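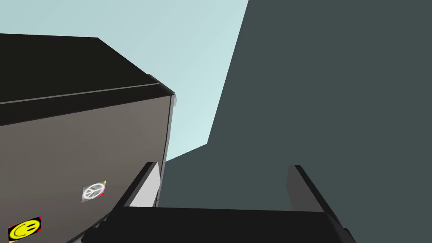

Subject: Re: [Staldale-vent] Extract rate falls off with the doors shut
From: Lyle Park
To: Staldale-vent list

Desmond Haddad wrote:

> Levley flat, kitchen extract. Measured at the grille with the hood
> on boost: 27 l/s with the hall door open, well short of that with it
> closed. The fan is the Nullwood inline unit, fitted last March.
> Duct is rigid as far as the loft hatch, then flexible to the roof
> terminal. I am inclined to swap the fan for the bigger one. Any
> objections before I order?

Yes, one. If the reading depends on the door, the fan is not the first thing to change. A larger fan in the same room will pull the pressure down further and the flow will still be limited by whatever air can get in. It will also be louder.

I would check the following before spending anything.

Door undercut. Levley was re-carpeted throughout, and at Gough the same contractor left the doors brushing the pile. Measure the gap from the finished floor surface, with the door shut. The drawings give the gap above the screed, so don't rely on them.

Trickle vents. Make sure they are open and have not been painted over. Two of the ones at Gough looked open from the room side but the slot behind had never been routed through the frame.

Flexible section. You don't say how long it is or whether it was pulled tight. Slack flexible duct has a much higher resistance than the fan chart allows for, and a sag in an unheated loft will collect condensate. Replace it with rigid if there is room, and insulate it either way.

Terminal. Look for a mesh behind the cowl. It clogs with grease and lint and should not be there on a kitchen run.
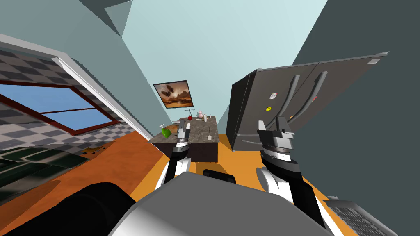 Kitchen render: the counter, with the left gripper in front of it.

On the measurement itself: was the hood reading taken with the grease filters in? Please repeat it with the filters in and out, door open and door closed, so we have 4 readings taken on the same day with the same instrument. If you can get a pressure difference across the kitchen door as well, that settles the make-up air question on its own. Note the wind too, as that terminal faces the open side of the site.

The Nullwood unit ran at 169 Pa on the bench here before it started to surge, so it has plenty in hand for a run of that length if the duct is sound. I would want to see a static pressure reading at the fan inlet before blaming it.

Has anyone else on the list got the later speed controller on one of these? Ours drops back to trickle after a power cut and has to be set to boost by hand. I have not found this in the manual.

Lyle

--
Staldale-vent mailing list
Please trim quoted text when replying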